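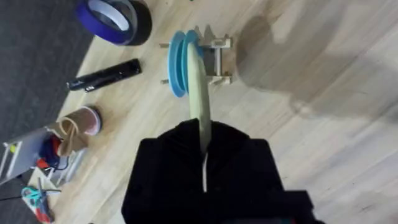
MILTIDDEN, 11 January 2024

The robot arm at the Pirkgate workshop has spent the winter learning to handle a dowel near a pulley, and its teachers would like it known that the pulley is blue, the frame is craft sticks, and the budget was small.

Pirkgate, a shared workshop on the east side of town, has been teaching the arm by remote control since the fall. A person sits at a desk with a hand controller, watches what the wrist camera sees, and steers the gripper through the job. The arm's movements and the camera's view are saved together. Do that enough times, the theory goes, and the arm can be left to try it alone.

The job at present is to bring the rounded end of a wooden dowel up to a pulley made of two thin discs, touch the rim, and push until the discs turn. A six-year-old could do it. Several have, at the open house, and one asked to go again on the grounds that the robot was taking too long.

"You find out how little you know about your own hands," said Lindiwe Nkosi, who runs the sessions. "I have been poking things with sticks all my life. Then I had to do it through a joystick and I missed a pulley for a whole afternoon."

The group has 315 recorded attempts so far, made by 13 people of widely varying patience. Shota Ishida, a retired piano tuner, has the steadiest hand and has been asked to slow down no further. Lorne Landry has the fastest, and some of his recordings have been set aside under a folder name this newspaper will not print.

Differences in style are a real problem. Ishida comes at the discs from the left, gently. Landry arrives from wherever he happens to be. A program trained on both, Nkosi said, tends to split the difference and hover. The group has now agreed on a house style, after a meeting that ran two hours and covered which way is left when you are looking through a camera on a wrist.

They also tried the older method, in which a person takes hold of the arm and moves it through the task by hand. It was quicker to learn and felt more natural, but fingers kept turning up in the video, and the arm would not be getting any fingers.

Each session lasts 15 minutes, after which Nkosi makes people stop. Operators get tired and begin to teach the arm their sighing, she said, meaning the long pauses before each push.

The first solo trial was held last week. Out of 10 tries the arm turned the pulley on four. On two others it knocked over the frame, and on the rest it stopped just short, in what Landry described as a very good impression of Ishida.

A second round of trials is planned for March, with a string added to the pulley and a small weight for it to lift. New operators are welcome at Pirkgate and no experience is needed. Fast ones may be asked to watch first.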